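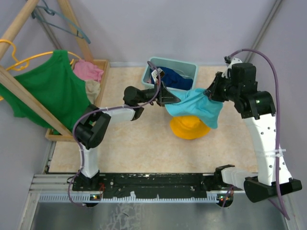

Tovura passes a milestone in the laundry corner

The Tovura project has now gathered its first 3000 examples of two-armed clothes handling, and the small team at Brilwood who have been working towards that number since the spring were rather pleased with themselves on Wednesday, when it was finally reached a little before lunch.

For anyone who has not been down to the ground floor lately, Tovura is our attempt to teach a pair of robot arms to deal with the sort of clothes pile most of us have at home – a bit of everything, none of it folded, and no two pieces lying the same way. A person guides both arms through a job from start to finish, the movements are recorded along with the camera pictures, and the learning system is later trained on the whole collection. Each recording is one example, and it takes a good deal of patience to make even a morning's worth.

Remedios Pangilinan has guided more of them than anyone else, and she is very generous about explaining how it is done. "People expect the hangers to be the hard part, and they are fiddly, I won't pretend otherwise," she told us over a cup of tea. "But it's the soft things that keep you on your toes. You take hold of a corner with each arm and lift, and the rest of the cloth goes wherever it likes. So we try to show the system lots of different ways of holding the same piece, including the clumsy ones where you have to let go and try again."

Those second tries are kept on purpose. Of the examples gathered so far, 468 include a dropped or badly gripped piece that was then picked up properly, and Florante Soriano, who looks after the recordings, would gladly have more. He goes through every one before it joins the collection, adding a short written note on what was being moved and where it was meant to go, and says that he now finds it very difficult to walk past an untidy washing basket.

The collection will be shared with our partners at Fusunwood, who plan to train on it over the winter and send back their first results for us to try on the arms here. In the meantime the work carries on with hats, sleeveless tops and other awkward shapes, and there are 2 half-day places a week for colleagues who would like to learn to guide the arms. Training takes about 3 hours and no experience is needed. Please speak to Remedios if you are interested – she is usually at the bench until four.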